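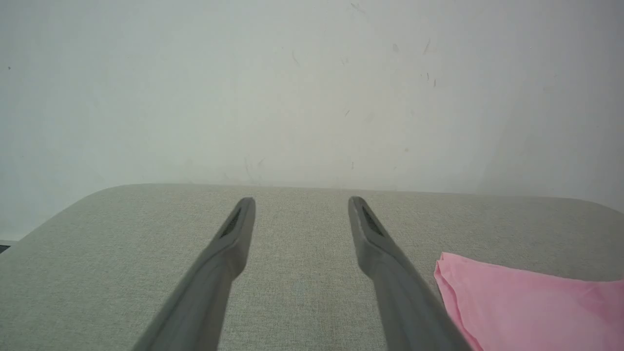 How to Cover a Tabletop in Fabric (Rounded Corners Included!)

I love a fabric-topped table. It's quiet, it's kind to your elbows, and a pale speckled weave hides lint like you wouldn't believe. The corners scare people off, but they're easy once you've done one!

You'll need woven upholstery fabric, thin batting, a staple gun and sharp scissors. Cut the fabric 2 inches bigger than the top on every side (I go a little over if the weave frays).

Iron the fabric, lay it face down, then add the batting and the tabletop, upside down. Put one staple in the middle of each side, pulling snug, and work outward. Stop a hand's width before each corner.

Now the fun part. Pull the fabric straight over the middle of the curve and staple it. Then make tiny pleats on either side, stapling each one underneath, and keep them small – big pleats show as bumps along the edge. My friend Leire Robles runs a gathering stitch around the corner first and pulls it tight, and hers come out gorgeous.

Flip it over and check that the weave runs straight along the long edge. If it wanders, pop a few staples and pull again. Trim the extra last.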